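Workshop notebook, Skirkstead play things bench
October, started 9ish, finished after lunch

Play kitchen set, crate 345. Back from Zwahlen, who had it longest. Aim for today: get it all out on the white table, wash what can be washed, check nothing small comes off, decide what goes back in the crate and what gets replaced.

Crate label says "kitchen, complete". No packing list in it. Wiremu thinks the list went out with the Malesel set by mistake. Have asked. Carried on without.

Wash first. Warm water, squirt of washing up liquid, 20 min soak for the fruit and the plate. Stove not soaked obviously, wiped with a damp cloth and a cotton bud round the knobs. Grubby there, came off grey. The knobs want to turn but I didn't force them. Someone has had a go at them before, they feel tight — leave alone until Amanuel is in.

Fruit:
Strawberry. Fine. Seeds all still dark, green top doesn't budge when pulled. Pulled hard.
Orange slice. Fine. Lines between the segments still crisp, was expecting those to be the first thing to rub away. Dried with the tea towel, no colour on the towel.
Banana, the peeled one. This is the awkward one. The flaps go everywhere and it holds water in the folds, I squeezed it out three times and still got a drip. Also it will not lie in a box without springing the lid. Brunello says roll the flaps round it and put a band on. Tried, works, but then the band is a small part and we are back to square one. Took the band off agian.

Plate. Plain, no pattern, which helps because scratches would show and I can't find any worth writing down. Rim has no rough bits, went round it with a fingertip. Keep.

Colander. The pale green oval one. Holes are a pain, went through them with a wooden skewer and got dried something out of a few of them, playdough I think. Rinsed twice. Isla wants it in the set because the little ones like sieving rice, I'd rather it went in the water tray box. Unresolved. It's in the set for now.

Stove. Sturdier than I remembered. Blue side with the black grate is what they all go for. Checked the grate by lifting on one corner with a thumbnail, no play in it. Weight of the thing is the problem, it takes up most of the crate and everything else gets squashed round it. Proposal: stove travels on its own, food and dishes in a 300 mm tub. Zulden used tubs like that for their tea set and it came back in one peice.

Laid out after washing, to see how it sits as a set: 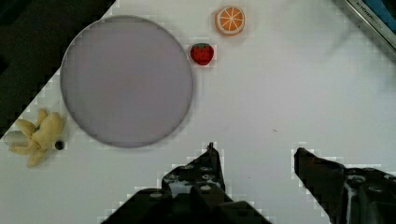
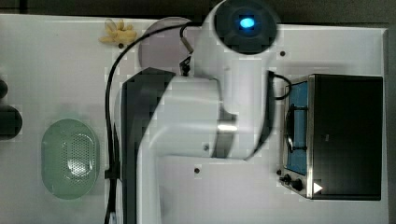

Fruit by the plate in the first one. The second has the stove on the right and the colander over on the left.

Bronwyn, reading this over at dinnertime, disagrees about the tub. Her view is that the stove should never go out without its food, as the last time the two were split the stove sat at Zulden for half a term and nobody asked for it back, "a cooker with nothing to cook is a doorstop". She would sooner have a bigger crate and a cloth bag for the fruit. Also she says the banana should be got rid of and I should stop fussing over it.

Fair on the bag. Not sure about the bigger crate, the shelf is 44 cm deep and that's that. Have measured twice. Could turn the crates end on — lose a space but gain the depth. Try tomorrow.

Banana stays till I've tried it in the bag.

Still to do:
- find the packing list, or write a new one (me)
- knobs, ease or leave (Amanuel)
- colander, kitchen set or water tray (Isla to say, by the time the crate goes out please)
- cloth bag, drawstring no good for under threes, so a flap or velcro. Bronwyn has offcuts
- new label, old one is half off and the number is only readable if you already know it

Note on drying: the table by the window is better than the rack. Rack leaves marks on the plate, had to wipe it again. Tea towel under the banana.

Note 2: washing up liquid nearly out. Skewers too.

Left everything out on the side overnight. Don't pack till the banana's been squeezed again.

Recent entries
Malesel set, odd spoons and a spare lid
Tea set back from Zulden, tub test
Shelf measurements, second go
Playdough out of small holes, what works
Labels that stay on

Skirkstead workshop notebook. Corrections to Wiremu Cartwright or on the clipboard. Back to top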